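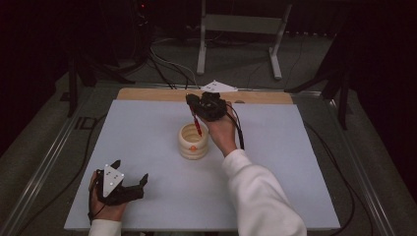

Keeping a Tidy Desk and a Tidy Mind: Notes for Session 3
Evening course in study skills, Wornton Adult Learning Centre
Tutor: Howard Kershaw
4/11/22

Welcome back, everyone, and thank you for all the kind words about the last handout. A few of you asked for this one to be a bit fuller, so that you could read it at home with a cup of tea and not worry about scribbling everything down while I talk. I've done my best, though as you know by now I do wander.

Where we had got to

Last time we looked at reading with a purpose, and at the business of asking yourself what you want from a chapter before you open it. This session is about what happens next, when you have to get something down on paper. We'll spend most of the evening on note-making, and the last part on the place where you do it.

Taking notes and making notes

I like to keep these two apart. Taking notes is what you do while somebody is speaking or while the book is open in front of you. It is quick and usually rather ugly, and so it should be. Making notes is what you do afterwards, with the book shut, when you try to put the thing in your own words. Most of us were taught the first at school and left to guess at the second, and I include myself in that. I filled whole exercise books with copied sentences and could hardly tell you a word of them by the weekend.

The trouble with copying is that it feels like work. Your hand aches, the pages fill up, and you go to bed pleased with yourself. But you can copy a sentence perfectly well while thinking about what's for supper. To put it in your own words you have to have understood it, at least a little, and you find out very quickly when you haven't.

The divided page

Many of you will have met this one before. Draw a line down your page, a third of the way across. The wide side is for your quick notes. Leave the narrow side blank until later, and then go back and write a question or a key word beside each chunk. When you come to revise, cover up the wide side and see what you can answer from the narrow side alone.

Torunn Wallin, who took this course two years ago and went on to do her access certificate, added something I now pass on to every group. She left a strip at the bottom of each page and wrote one sentence there before she went to bed, beginning with the words "The bit I still don't get is". She brought those sentences to class, and they made for some of the best discussions I can remember.

A word about colour

People do love a highlighter, and I wouldn't dream of taking yours away. Do try, though, to give each colour a job and write that job inside the front cover. I use red for anything I must look up and green for anything I disagree with - and I do try to disagree with something on every page, it keeps me awake. If you find that a whole paragraph has gone yellow, put the pen down and write a summary of it in the margin.

Where you work

You don't need a study. I wrote my own long essay at an ironing board in the spare room, and it was a perfectly good height. What does help is using the same spot each time, and having your things within reach before you sit down. Getting up for a ruler has a way of turning into putting the washing out. Keep your pens in one place and put them back there when you've finished. The evening version of you will be grateful to the morning version.

As for telephones, I shall only say that mine lives in the bread bin while I'm working.

Exercise for this evening (in pairs)

Read the short passage on canal building that I've given out. It runs to 400 words. Read it once, turn it over, and each write down what you remember. Then compare. Don't look back at the passage until you have talked through where you differ, as the differences are the interesting part.

For next time

Please choose a chapter or a long article on any subject you like, make a divided page for it, and write a summary of no more than 500 words in your own words. Bring both. Untidy is absolutely fine!

If you want some further reading, there is a good chapter on memory in the blue course reader, starting on page 239. The first half is rather dry, but do persevere as far as the part about spacing out your revision, which we'll be coming back to before the end of November.

Anyone who missed the first handout can pick up a copy from the tray by the door.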